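About Us
December 8, 2020
By the Ledetti team

Hi! We're Ledetti, and we teach robots to do chores. I started the company after years of writing motion code line by line, which is a slow and slightly maddening way to get a machine to pick up a sock. At some point I grabbed the arm, moved it where I wanted it to go and hit record. I never really went back.

We have 14 people now, in a long low building we share with a carpet warehouse (great neighbors, very patient about the forklift door). Six of us are what we call drivers. A driver spends the day showing robots how a job is done, either by taking hold of the arms and guiding them, or by sitting at a pair of handles across the room and steering from there. The robot keeps a record of every joint position along with what its cameras saw, and later on we train it on a big pile of those recordings.

People ask which way is better, and I go back and forth! Guiding by hand is lovely for anything with a feel to it, like wiping a counter or sliding a drawer closed. You notice when the arm is fighting you. But your own hands and elbows end up in the camera view, so for longer jobs we mostly drive remotely. Our handles are a homemade design called Jorkeo, now on its third version, and the springs are finally soft enough that you can work a whole morning without sore thumbs.

Most of our work is home and hotel stuff. Bedrooms, mainly, plus a kitchen we built last year and are still fixing the sink in. Our first paying customer was Eichhorn, who wanted a robot that could tidy up guest rooms between visits. We recorded 91 runs for them in the first week, threw out everything where the driver hesitated too long, and kept 59. That hurt a bit, but the robot learned so much better from the clean ones that we've been picky ever since.

Soft things are my favorite. A box stays a box wherever you grab it, but a pillow squishes and sags and flops over the gripper, and every driver has their own trick for it. Some pinch a corner, some scoop with both arms. We ask everyone to record their own way (yes, even the odd ones), and then we argue over lunch.

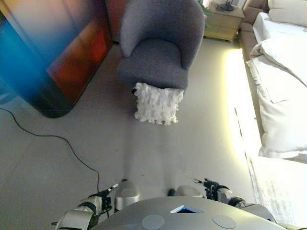 How long does it take to learn to drive one?

Most new drivers are comfortable after two or three days, and recording demos we'd keep by the end of the second week. Gamers don't pick it up any faster than anyone else, by the way. The best beginner we ever had came from cake decorating.

In November we began a second project with Valach, this time on laundry rooms, so there's a lot of folding in our future. We're also opening up the driver training to visitors one afternoon a month. You get a short safety talk, a turn on the handles and a turn guiding the arms yourself, and you're welcome to bring a chore you hate. Drop us a line if you'd like a spot, and wear shoes you can stand in!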